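Open Day at the Blöndal Enamel Works, Jundport

The Blöndal works opens its doors once a year, in May, and this was the first time I managed to get a place. Tours leave from the side gate on the harbor road, not from the main office, and the sign is easy to miss. I walked past it twice. Parking is across the street behind the fish market and costs nothing on open day.

We were a group of 38, which is too many for the narrow parts of the building. After the safety talk they split us into two and gave everyone ear plugs and a paper hat. Closed shoes are required. One couple in sandals was lent rubber boots.

The press shop

Blöndal buys its steel in flat sheets and cuts round blanks from it. A blank goes into the press and comes out as a bowl shape, then goes through a second press if the pot is to be deep. The noise is heavy and the guide stopped talking until we were through the next door, so most of what I know about this part comes from the boards on the wall. The trimmings go back to the steel supplier by truck.

Handles and brackets are welded on in the next room. We watched two welders through a dark screen. The join has to be smooth, since enamel will not sit properly over a rough spot, and pieces that fail the check go back to be ground down.

Washing and dipping

Every piece is washed several times to get the grease off. The wash room is warm and smells like a laundry. After that comes the part I had come for. The enamel starts as ground glass mixed with water and clay, and looks a lot like thin pancake batter. Small pots are dipped by hand, turned with a flick of the wrist and hung up to drain. Larger ones are sprayed in a booth.

The ground coat is dark and goes on first. The color goes on after the first firing. Speckled ware gets its spots from a brush flicked over the wet top coat, and every piece is different. The regular line this year is white, dark blue and a gray-green they call Falis, after the river.

The furnace

The furnace is a long tunnel with a chain running through the roof. Pots hang from the chain and travel through slowly. We were kept behind a yellow line 4 meters back and it was still hot enough that people took off their jackets. On a normal shift 300 pieces go through each firing line, and a pot with two color coats has to make the trip three times.

Inspection is done by eye under strong lamps. Pinholes, drips and thin rims are marked with a wax pencil. Seconds are sold in the shop at the end of the tour.

The talk on using enamel at home

Clisuvura, the cooking school on the upper floor, gives a half-hour talk that is included in the ticket. It was better than I expected. Most of it was about heat. Enamel does not like sudden changes, so a hot pot should not go under the cold tap, and an empty one should not be left on a burner. Small pots do best on a low flame that stays under the base. A flame that climbs the side heats the handle and does nothing for the food. 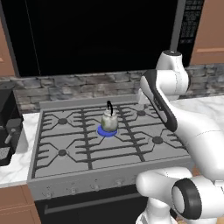

Questions and answers

There was time for questions afterward. I wrote down the ones that seemed useful.

Chips on the outside are mostly a matter of looks. If the inside is chipped, stop cooking in it and use it for plants or clothespins. Burned-on food comes off with baking soda and water, simmered for a while and left to cool. Steel wool dulls the surface – use a nylon brush. Metal spoons are fine for stirring, but don't bang them on the rim.

Someone asked about glass-top stoves. The answer was that enamel pots work on them, but you should lift the pot instead of sliding it.

The shop and the museum room

The shop is small and was crowded by noon. Seconds are on the left as you come in, and the good ones go early. I bought a milk pan in Falis with a drip mark near the handle.

The museum room is worth ten minutes. It has old catalogs, a hand press and a wall with 1000 lids on hooks, one from each design the works has made. The labels are in small print, so bring glasses if you use them.

The tour took a little over two hours with the talk. There is coffee in the canteen but no hot food on open day. Places for next year can be booked at the shop counter, and the morning tours fill up first.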